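Foro de administración de fincas – Comunidad Grunside
Tema: Suelo de la sala infantil y norma de convivencia

Rozália Fodor escribió:
Estimados vecinos: conforme al acuerdo de noviembre, se somete a consulta la sustitución del pavimento de la sala infantil. La oferta de Barnari asciende a 450 euros; la de Hajdu, a 405, sin rodapié. Se ruega remitir alegaciones por este medio.
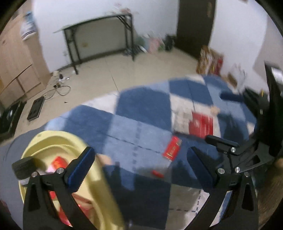

Suelo de cuadros azules y blancos.

Szabolcs Oláh escribió:
Agradezco la información, pero discrepo del planteamiento. La superficie acolchada cumple su función y el gasto no figuraba en el presupuesto aprobado. Solicito que conste mi oposición.

sinemdale17 escribió:
Apoyo la sustitución. Las juntas acumulan polvo y la limpieza semanal resulta insuficiente – así lo hicimos constar los vecinos del portal 2.

Rozália Fodor escribió:
Queda registrada la oposición del señor Oláh. Conviene recordar, además, que el artículo 17 del reglamento prohíbe fumar en todos los espacios comunes, incluidos los accesos a la sala.

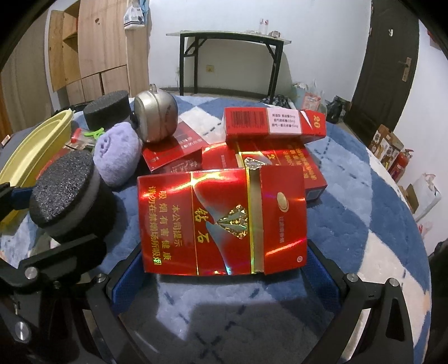 ¿La prohibición de fumar alcanza también al patio interior?

El patio interior es espacio común y queda sujeto al mismo artículo; las terrazas privativas se rigen por los estatutos.

Szabolcs Oláh escribió:
Considero excesiva esa interpretación. El patio es un espacio abierto y el reglamento no lo menciona de forma expresa. Pido que la cuestión se trate como punto separado del pavimento.

sinemdale17 escribió:
De acuerdo en separar ambos puntos. En cuanto al suelo, mantengo mi preferencia por Barnari, siempre que el rodapié esté incluido en el precio.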